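4.2. Lavage à la main et séchage à l'air dans les foyers équipés

Les carnets remplis par les ménages de Batel permettent de revenir sur un point que la première vague d'enquête avait laissé de côté : la vaisselle qui ne passe pas par la machine. Sur les 146 foyers retenus, tous possédaient un lave-vaisselle en état de marche au moment du recrutement, en août. Chacun a tenu un carnet pendant 14 jours et y a noté l'heure du lavage, la personne qui s'en chargeait, les pièces concernées et le mode de séchage. Après élimination des lignes incomplètes, le corpus compte 2100 épisodes de lavage à la main.

Nous appelons « épisode » toute séquence qui commence à l'ouverture du robinet et se termine quand la dernière pièce est posée ou essuyée. Cette définition, reprise de Munshi et Xue, exclut le simple rinçage avant chargement de la machine. Elle inclut en revanche le lavage d'une seule tasse, cas que les enquêtes par questionnaire sous-estiment presque toujours, les répondants ne le considérant pas comme « faire la vaisselle ».

Les pièces citées le plus souvent sont des bols, des tasses et des assiettes d'usage individuel (figure 3). Les casseroles viennent ensuite, puis les couteaux de cuisine.

Figure 3. Bols, assiette et gobelet dans un égouttoir en fil métallique.
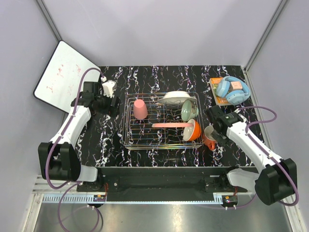 Pourquoi des foyers équipés d'un lave-vaisselle continuent-ils à laver à la main ?

Le motif le plus fréquent dans les carnets est le délai. La pièce doit resservir avant que la machine soit pleine, surtout le matin et dans les foyers où l'on possède peu de bols. La crainte d'abîmer un objet arrive en deuxième position, loin derrière, et concerne surtout les couteaux et les verres reçus en cadeau. Le souci d'économiser l'eau est rarement mentionné.

Le séchage suit une logique différente. L'essuyage au torchon est associé aux épisodes du soir et aux cuisines où le plan de travail sert aussi de table. Ailleurs, on laisse égoutter, et l'égouttoir devient un lieu de rangement à part entière : une partie des pièces y est reprise directement pour le repas suivant sans jamais retourner au placard. Nous avons relevé 279 épisodes dans lesquels le répondant déclare avoir dû vider l'égouttoir avant de pouvoir commencer à laver. Ces épisodes sont aussi ceux où la répartition des tâches donne lieu à commentaire — « ce n'est pas moi qui l'ai rempli », écrit une répondante à trois reprises.
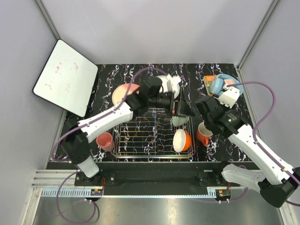
Dans les entretiens menés par Zixuan Li et Žofie Čierny auprès d'un sous-échantillon, le vidage apparaît comme une tâche distincte, sans horaire et sans titulaire. Plusieurs couples s'accordent sur la personne qui lave mais donnent des réponses divergentes sur celle qui range. L'écart est plus faible chez les personnes vivant en colocation, où des règles écrites existent parfois.

Deux limites doivent être signalées. Le carnet est tenu par un seul membre du foyer, qui connaît mal les épisodes survenus en son absence. La période couverte tombe en outre pendant les congés scolaires, avec davantage de repas pris à domicile. Une seconde collecte, prévue en hiver, devrait permettre d'évaluer cet effet.

Articles liés
Munshi R. et Xue X. — Définir l'épisode domestique : notes de méthode
Song S. — Le torchon et ses usages dans les cuisines de Batel
Čierny Ž. — Règles écrites et règles tacites en colocation
Li Z. — Tenir un carnet pour les autres : le biais du répondant unique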